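Obituary longer than the paper's word limit – what gets cut first?

Asked December 9, 2022

I'm submitting a death notice to a regional weekly through the Histlow online form. The draft is 594 words. The form accepts it but shows a warning that anything over the base length is billed by the line, and the preview puts the total well above what the family agreed to. The funeral home (Kinnunen) offered to trim it but wants the final text back the same day, and I would like to do it myself.

Specific questions:

Does the service information count toward the length, or is it billed separately?
Can the list of surviving relatives be shortened without leaving people out?
Is it normal to run a short version in print and a full version online?

3 answers

Answer 1 (accepted)

Service information counts. On Histlow every character in the body field is counted, including spaces and the line breaks between paragraphs. The headline with name and age is free at most papers. Check the preview again after each edit, as the line count depends on column width and does not track the word count exactly.

Survivors can be compressed. Group by relation and put spouses in parentheses: "children, Name (Spouse) of Town." Give the town once if several live in the same place. Grandchildren and great-grandchildren are usually given as a number when space is short. Nieces and nephews are nearly always covered by "nieces and nephews."

Cut in this order: adjectives, job history before the main employer, names of schools below high school, the sentence thanking the hospital staff. Keep the date and place of birth, date and place of death, maiden name, and the service time with the full street address of the church. Genealogists and the county will both use those later.

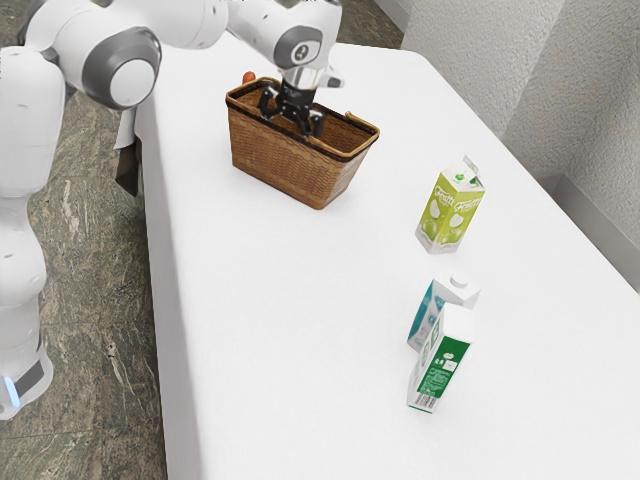 Wicker basket on a white-topped table.

A short print version with a full online version is common. The print notice ends with "Full obituary at" and the funeral home's web address. Ask Kinnunen to post the long text before the print date. If the page is not up when the paper comes out, people will call the family for the visitation hours.

Answer 2

Our paper switched from Stallar to Stellard in March and the counting changed. The old form counted words. The new one counts lines, and a photo is billed as a fixed block of lines whatever its size. I cut 100 words and the price dropped less than I had planned for, as half of them were in lines that stayed the same length. Look for paragraphs that end in one or two words on a line by themselves. Removing a single word there saves a full line.

Also, memorial donation wording can be one line. "Memorials to the church" is enough.

Answer 3

just pay for it, you only print it once. ours was 1,268 words and nobody in the family complained. do proofread the dates though, we had his age as 67 in one place and the birth year didn't match, and the correction ran a week after the funeral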